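Search this site Search

Remixing the first Voden album: notes for my talk

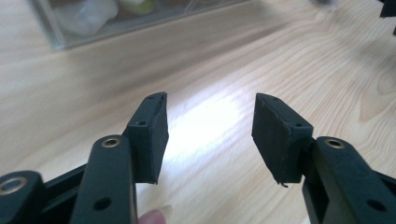
Good evening, and thank you for coming. My name is Liviu, I play the second guitar in Voden, and I want to speak tonight about how we mixed our first record again after six years. (Wait for people to sit.) The first problem was the guitars. Rania and I both played in the middle, very loud, and the voice of Veronica had no place to stand. In the new mix the two guitars are like the two black foam pads on the slide: one left, one right, facing each other, with an open gap between them. In this gap we put the voice. Play the first half of "Onu", old mix, then new mix. Do not talk over it.

Second part, the drums. Obsa recorded them in one weekend and we still had all the tracks, 38 in total for the longest song. Many of them were room microphones which we never used before. I opened them and I was surprised how good they sound. Say thank you to Obsa here, he sits in the second row.

What we recorded again: all the bass, most of the choirs, and the solo in "Riltamero". The old solo was out of tune at the end. Some fans love it like this and they wrote to us. I understand them, but I could not listen to it anymore.

Mastering: keep short. The old master was too loud. The new one is quieter, so please turn up your stereo at home.

If somebody asks about vinyl: Kidamlow will press it, and we hope for May. Do not promise a day.

Last, play "Riltamero" complete. Ask the technician to bring the lights down before the intro. Then questions, and the CDs are on the table near the door.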